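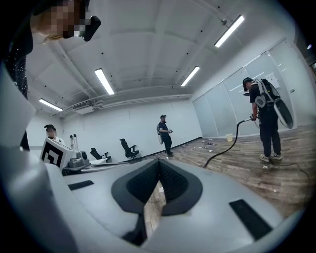
August
By Joanne Lockwood
Print this article | E-mail this article

4.2 Collection of two-operator demonstrations

The cleaning tasks in the Woseo set differ from the tabletop tasks of Section 4.1 in one important point. The tool is larger than the workspace of one pair of hands, and its hose is moved by a second person. We therefore recorded these tasks with hand-held grippers in a shared room, and did not use the fixed bench. The operators were free to sit, kneel or stand, and we gave no instruction about posture.

Each gripper carries a marker cube, and its pose is estimated from the printed patterns on the cube faces. A second view is taken from the head of the operator. In our earlier trials the wrist view alone was not sufficient for long tools, as the hose often left the view of one gripper before it entered the view of the other. The head view gives the missing relation between both grippers and the body of the tool.

We collected 125 demonstrations with the vacuum. Of these, 61 were done by a single operator and the rest by two operators who shared the work. Figure 2 presents the shared condition from the head view. 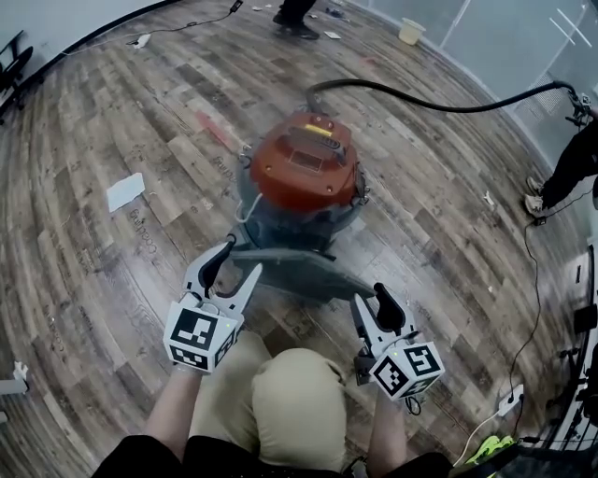 Figure 2. Head view in the shared condition. The seated operator holds both grippers behind the vacuum, with the marker cubes below the jaws; the hose fitting is held near the standing person at right.

Small debris was left on the floor during recording, so that the background is close to that of an ordinary room under cleaning. People who did not take part in the task were also allowed to stay in view. We did not remove such segments, but all faces were blurred before the annotation.

The annotation was made in Aratell with the label scheme of Zakaria. An annotator marks the start and the end of each contact between a gripper and the tool, and notes which operator is leading. When the two operators moved at the same time, the segment received both labels. This case was more frequent than we expected, and 20 demonstrations had to be annotated again after the rule was made clear.

The policy was trained with the Stavex encoder under the same settings as in Section 4.1. We observed that training on the shared condition improved the prediction of hose motion, while the prediction of grasp points on the vacuum body remained almost the same. A possible explanation is that the body of the vacuum changes its position slowly, and the single-operator data already cover it well. The effect of the second operator on longer tasks is discussed in Section 5.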